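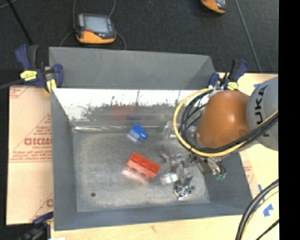 Figura 4.1. El cajón con un bloque azul y otro rojo, y el brazo KUKA entrando por la derecha.

4. Grabar episodios en el cajón

Si vienes del capítulo 3, ya tienes el brazo referenciado y Tindel arrancado en el ordenador de la celda. Si no vienes de ahí, vuelve, que yo te espero. Este capítulo cubre una sesión normal de grabación: colocar el cajón, elegir los objetos, dejar que el brazo intente agarrarlos y guardar todo de forma que luego sirva para entrenar. Lo escribí después de montar la celda de Carner y lo he ido corrigiendo cada vez que alguien me preguntaba algo que no venía, así que hay partes muy detalladas y otras que despacho en dos líneas.

Un poco de vocabulario, que en el programa sale sin avisar. Un episodio es un intento completo, desde que el brazo sale de reposo hasta que vuelve. Una tanda es lo que grabas sin cambiar los objetos. Una sesión es todo lo que grabas sin mover el cajón. Esto último importa mucho: si el cajón se mueve, aunque sea un dedo, empieza una sesión nueva.

4.1. Antes de empezar

Vas a necesitar:

El cajón, limpio y sin virutas dentro.
Mordazas para sujetarlo a la mesa.
Cinta azul.
La caja de objetos (bloques, piezas transparentes y lo que hayas ido añadiendo).
La consola de mano del robot.
La hoja de sesión, en papel. Sí, en papel.

PRECAUCIÓN: nadie mete la mano en el cajón con el brazo habilitado. Ni para enderezar un bloque, ni "un segundito". Primero pausa en Tindel, luego deshabilitas en la consola, y entonces metes la mano.

4.2. Sujetar el cajón

1. Con el brazo en reposo y deshabilitado, apoya el cajón en la mesa y cuádralo con las marcas que hiciste en el apartado 3.5.

2. Pon las mordazas en el borde, en las esquinas. En la figura 4.1 se ven dos arriba y una abajo a la izquierda. Aprieta un poco cada una, da la vuelta y vuelve a apretar, como las tuercas de una rueda. Si aprietas una a tope desde el principio, el cajón se te gira.

3. Empuja el cajón con la palma desde cada lado. No debe moverse nada. Si cruje pero no se mueve, lo doy por bueno.

4. Comprueba que los mangos de las mordazas quedan fuera del recorrido del brazo. Lanza desde Tindel el movimiento Contorno a velocidad mínima y acompáñalo con la vista, con el dedo en la parada. El codo es lo que más se acerca, mucho más que la pinza, y es justo lo que uno no mira.

5. Marca en la hoja que empieza una sesión nueva.

Nota: con lo que haya alrededor del cajón no hace falta ponerse maniático. Papel protector en la mesa, restos de cinta, cables apoyados... el sistema de Veltby recorta la imagen antes de entrenar. Lo que sí pido es que no lo cambies a mitad de sesión, porque el recorte deja siempre un margen y ese margen también se aprende.

4.3. Los cables

Me vas a perdonar que le dedique un apartado entero, pero es lo que más tiempo me ha hecho perder en esta celda. Los cables que van por fuera del brazo necesitan holgura para que la muñeca gire, y esa holgura hace un bucle que cuelga. Si cuelga demasiado, tapa parte del cajón desde la cámara fija. Si cuelga poco, tira de los conectores.

1. Lleva la muñeca a los dos extremos de giro, despacio, y mira el bucle en cada uno.

2. Ajusta las sujeciones hasta que el bucle no roce ni el borde ni el fondo en ninguna de las dos posturas.

3. Abre la vista de cámara en Tindel y repite el giro. Que el bucle tape algún objeto de vez en cuando es normal – en la figura le pasa en parte a una pieza transparente, cerca de la pared del fondo – y no hay que descartar esos episodios. El modelo tiene que aprender que un objeto medio tapado sigue estando ahí.

4. Si tapa el mismo rincón todo el rato, eso ya no es normal. Recoloca.

PRECAUCIÓN: no sujetes los cables al borde del cajón. Ya sé que queda muy ordenadito. El primer giro largo te arranca el cajón o el conector, lo que aguante menos.

4.4. Elegir y soltar los objetos

Esta es la parte divertida, y también donde más se nota la mano de cada uno. Yo tiendo a dejar los bloques centrados y bonitos sin darme cuenta, y con datos así el sistema sale convencido de que el mundo está centrado y es bonito.

1. Elige entre dos y 6 objetos para la tanda. Con más, la pinza se dedica a empujar montones y los agarres limpios escasean.

2. Mezcla formas y tamaños. Una combinación que me gusta para arrancar es un bloque azul pequeño con uno rojo más largo: se distinguen bien y piden aperturas de pinza distintas.

3. Mete algo transparente al menos en una tanda de cada sesión. Cuesta más, claro. Por eso.

4. Suelta los objetos desde la altura del borde, sin apuntar. Si uno cae de pie, de lado o pegado a la pared, ahí se queda.

5. Retira la mano, sal de la zona y rearma.

Nota sobre los reflejos: el fondo es de metal y los bloques de color dejan mancha. El rojo, sobre todo, tiñe de rosa el metal que tiene al lado y hasta asoma en la pared. Al principio intenté quitarlo moviendo las luces y perdí una tarde entera. Déjalo. Si las luces son las mismas en toda la tanda, los reflejos son información como cualquier otra. Lo que no debes hacer es encender o apagar una lámpara entre episodio y episodio.

4.5. Grabar la tanda

1. En Tindel, pulsa Nueva tanda. El programa te propone un nombre; acéptalo, por favor, y guarda la creatividad para el campo de comentarios.

2. Escribe los objetos en el campo Contenido, con color y tipo: "bloque azul pequeño, bloque rojo largo, pieza transparente". Nada de "los de siempre".

3. Haz una foto de fondo con el brazo en reposo. Tindel no te deja seguir sin ella.

4. Comprueba que la barra de velocidad está en el perfil Grabación. El perfil Demo va más rápido y queda estupendo para las visitas, pero los datos salen movidos.

5. Habilita el brazo y pulsa Comenzar.

6. Quédate con los primeros 6 episodios. Mira que la pinza baje, cierre, suba y vuelva a reposo, y que la etiqueta de la pantalla (agarre sí, agarre no) coincida con lo que ves tú.

7. Si coincide en todos, puedes sentarte. Sentarte, he dicho, no irte a comer.

8. Para la tanda a los 300 episodios, o antes si los objetos se han amontonado en una esquina y el brazo ya no llega.

Sobre los fallos, que es la pregunta que me hacen siempre: los fallos se guardan. Todos. Un agarre que resbala, una pinza que cierra en el aire, un bloque que sale empujado contra la pared... de ahí aprende tanto como de los aciertos. En Carner borramos los fallos de una tanda entera porque "ensuciaban" la gráfica y el modelo resultante lo intentaba todo con un optimismo tremendo. Hubo que repetirla.

Lo que sí se descarta:

Episodios con una mano o un brazo humano a la vista.
Episodios cortados por una parada de emergencia.
Episodios en los que un objeto salta fuera del cajón (anótalo, recoge el objeto y sigue).

4.6. Qué hacer si algo se tuerce

El brazo se para con aviso de fuerza. Casi siempre ha tocado el fondo o la pared inclinada. Mira la consola, confirma el aviso, sube la pinza a mano en modo lento y continúa. Si te pasa tres veces seguidas en la misma zona, repite la calibración de altura del apartado 3.7.

La etiqueta dice agarre sí y la pinza está vacía. Revisa el cero de la pinza. Con piezas finas también puede fallar el umbral; lo cambias en Ajustes, Pinza, Cierre mínimo. Marca la tanda como Dudosa y empieza otra.

Un bloque se queda pegado a la pared y no hay manera. Dale tiempo, el programa incluye empujones para despegarlo. Si después de un buen rato sigue igual, pausa, deshabilita, remueve los objetos y reanuda dentro de la misma tanda.

La imagen se congela. Para la tanda. No intentes salvar los últimos episodios, que van con fotos repetidas y luego no hay quien los encuentre.

PRECAUCIÓN: tras cualquier parada, el brazo reanuda desde donde está y no desde reposo. Vasilică Vlad pidió que esto fuera en mayúsculas y yo lo dejo en minúsculas, pero léelo dos veces. Antes de pulsar Reanudar, mira por dónde va a pasar.

4.7. Cerrar y copiar

1. Pulsa Cerrar tanda y espera a que la barra termine. Tarda. Si apagas antes, pierdes el índice y toca reconstruirlo con la herramienta de Munteanu, que funciona muy bien pero es lenta como ella sola.

2. Comprueba que el número de episodios en pantalla coincide con el de la carpeta. En nuestra última sesión larga salían 1294 en los dos sitios; si a ti te baila aunque sea uno, no copies todavía y mira el registro.

3. Abre veinte episodios al azar en el visor. Al azar de verdad, con el botón del dado, y no los primeros veinte.

4. Rellena los comentarios. Si cambió la luz, si retocaste un cable, si una mordaza se aflojó, todo va aquí. A mí un "se nubló a media tanda" me ha resuelto más dudas que muchas gráficas.

5. Copia la sesión al disco de Veltby y espera la marca verde.

6. Lleva el brazo a reposo, deshabilita y deja la consola en su sitio.

7. No quites las mordazas si piensas seguir mañana. Pega un trozo de cinta azul en la mesa con la letra de la sesión, para que no venga alguien a aprovechar el cajón.

Nota: los jueves la copia va más lenta por el mantenimiento del disco. Si puedes, lánzala antes de las cuatro de la tarde o déjala para la noche.

Para revisar etiquetas a mano y separar el conjunto de validación, sigue en el capítulo 5. Ten la hoja de sesión delante, que allí te la pido en el primer paso.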